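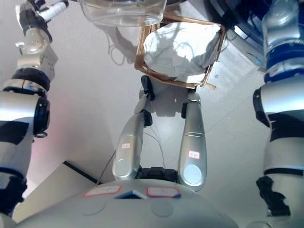 Department of Consumer Studies, Household Materials Group

Figure 2. A transparent glass bowl and a brown cardboard tray on a pale grey tiled floor.

3.2 Choice of container and fruit loss

In the second part of the study we asked whether the container in which a household keeps its fruit has an effect on how much of it is thrown away. We sent the questionnaire to 795 households in the town of Betinico, and 300 of them returned it complete. Each household wrote down every piece of fruit it discarded during March. Bowls and trays such as those in Figure 2 were treated as two separate groups, and plastic bags formed a third group.

Households which used an open bowl reported smaller losses than households which used bags. The difference between bowls and trays was small, and we do not consider it reliable – only nine households used a tray every day. A similar result was described by Trịnh for market stalls, but with much shorter storage times.

One limitation must be mentioned. The diaries were filled in by the families themselves, and small losses, for example single grapes, were probably forgotten. We thank Remedios Buenaventura for checking the coding of 100 diaries.

Shares: 9 | Comments: 0

Contact | © 2023 Household Materials Group | Back to top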